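November, late evening

Long day on the gripper comparison. Gifty had the Jorham fingers mounted before I got in, so we ran those first and left the Dinano set for after lunch. Same task for both: pick up a small adapter from the marble and put its prongs into a power strip. We agreed on 70 tries per set.

The Jorham pads hold well but they are wide, and I had to slow the last part of the approach or they pushed the adapter away. I changed the closing speed twice and wrote both values on the sheet. Selorm thinks the wrist camera should tilt down 2 more degrees — I want to leave it alone until both sets are done, or the numbers won't compare.
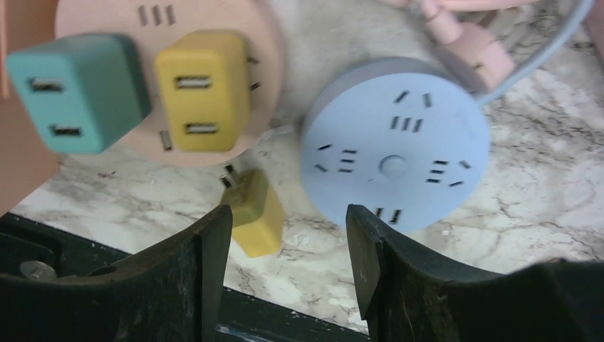 After lunch the swap to the Dinano fingers took longer than it should have. One screw was the wrong length and Kwabena had to go find another. They are thinner and get under the edge of a plug more easily, but they flex when the prongs meet the slots. We got through 41 tries before the controller threw a force limit error and stopped. Restarted it, same error. Gualtiero says the limit is still set for the old arm.

Copied the logs to the shared drive. Chrysoula wants the first results before she calls Grandmont. I told her she can have the Jorham half tomorrow and the rest when the controller is sorted out. Need to order more screws.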